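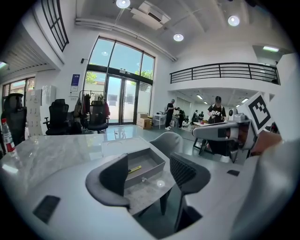
Aurélien Caron comenta que, desde que ordena el escritorio por zonas, encuentra todo a la primera. ¡Pues vamos a ello!

Buscar en la guía
Guías > Casa > Orden en el escritorio
Junio, por Equipo Trindivlow

4. Preparar los cajones

1. Vacía un cajón cada vez (de verdad, solo uno).
2. Pasa un paño seco por el fondo.
3. Guarda delante lo de diario y detrás lo demás.

Nota: con 10 minutos por cajón vas sobrado.

Precaución: no metas pilas sueltas junto a clips.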